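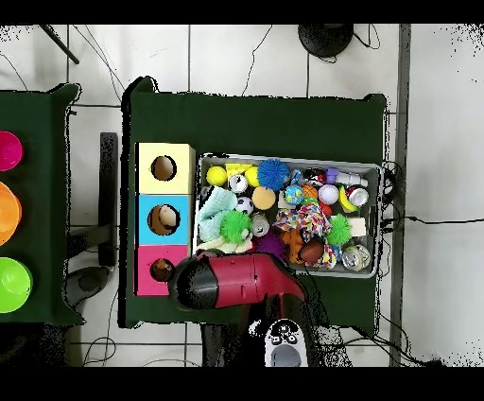

Tray of toys and the three boxes, on the green cloth

On 25 May 2022 the Linusby toy library list wrote:
> Is the July swap still on at the Sitville hall? And do we
> bring our own tables? Last year we had 11 and ran short.

Yes, still on. The hall has its own tables this time, so leave yours at home. Doors open at ten — families with prams can use the Navarro Road side.

Please bag jigsaws separately and write the number of pieces on the bag. Anything over 500 pieces goes on the stage. No battery toys without a cover on the battery slot.

Entry is 80p, under-fives free.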